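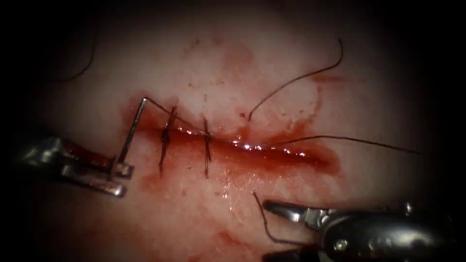 *Text by the Brevby study group for materials and care. Revised in October.*

# Chapter 5: Thread, Knot and Edge

When two edges of a material must be held together, people have nearly always used the same answer: a needle, a thread and a knot. The answer is so old that we seldom think about it. In this chapter we look at thread as a material, and we ask what makes one thread suitable for a sail, another for a book and a third one for skin.

## 5.1 What a thread must do

A curved needle held in metal jaws beside a narrow red incision has the same basic task as the straight needle of a sailmaker. It must bring the thread through the material on both sides and leave as small a hole as possible. After this, the thread must carry the load alone.

We speak of three properties. *Strength* is the load at which the thread breaks. *Stretch* is how much longer it becomes before this happens. *Grip* is how well it holds in a knot, and students often forget this one. A very smooth thread passes easily through the material, but its knot may open again. A rough thread holds its knot well, but it pulls at the edges on its way.

## 5.2 An old account book

The rope and twine works at Dollden kept an account book from 1858, and it is a useful source for us. The works sold linen thread to sailmakers, shoemakers and bookbinders, and also to the town infirmary. The infirmary bought the thinnest quality, and it was waxed before delivery. In the margin of one page the clerk has written that the wax "must be clean and without smell". No such remark stands beside the orders of the shoemakers.

The thread was sold in bundles of 100 lengths. Entry 2283 shows a bundle that came back because the lengths were uneven – the spinner had joined old and new flax, and the joints were thicker than the rest.

## 5.3 Twisted, braided and single threads

Linen and cotton threads are twisted from many short fibres. Silk can be twisted or braided. Many modern threads are made as one single filament, without any twist at all. A single filament has no spaces where liquid can travel along the inside, but it is stiff and remembers the shape of its reel.

Before you read further, take a piece of cotton thread and a piece of fishing line of similar thickness. Tie the same knot in both and pull slowly. Write down which knot slips first, and keep your notes for section 5.4.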